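Sterkance Household Guide
Section 4: Sorting small articles with the Dekico rack

4.1 Preparing the surface

1. Choose a bed or a table large enough for all the articles to lie side by side.
2. Spread a cloth or sheet over it. A striped one is suitable, as the bands help in keeping rows straight.
3. Empty the drawer or bag on to the cloth. Do not stack anything at this stage.
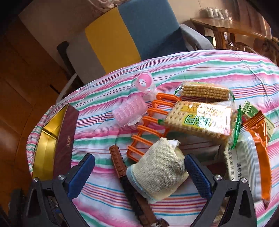
Fig. 7. Mixed articles laid out, with the orange rack among them.

4. Set aside clothing first. Socks should be rolled in the usual manner and kept away from food.
5. Gather building bricks and return them to their own box.

Caution: Loose straps and wrappers must be kept out of the reach of small children.

4.2 Grouping around the rack

6. Stand the rack in the middle of the cloth, with its loops one behind another.
7. Place hair rollers on one side of the rack and packets of biscuits or crackers on the other.

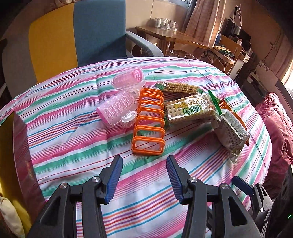

Page last changed: Aug 28, 2022, by Hideaki Aoki

8. Lay long packets on their sides. A larger packet may lean against the rack while the remaining articles are sorted.
9. Check every food packet for a broken seal - any that has come open should be moved to a lidded tin.

Note: Clear covers belonging to hair rollers are easily mislaid. Keep them with the rollers until the drawer is refilled.

4.3 Returning articles to the drawer

10. Wipe the drawer and allow it to dry for 16 minutes.
11. Put the rack in first, then the rollers. Food is to be stored separately, in the kitchen.

Replacement racks may be ordered from the Kulby office under part number 660. Written enquiries should be addressed to Masanobu Shimada.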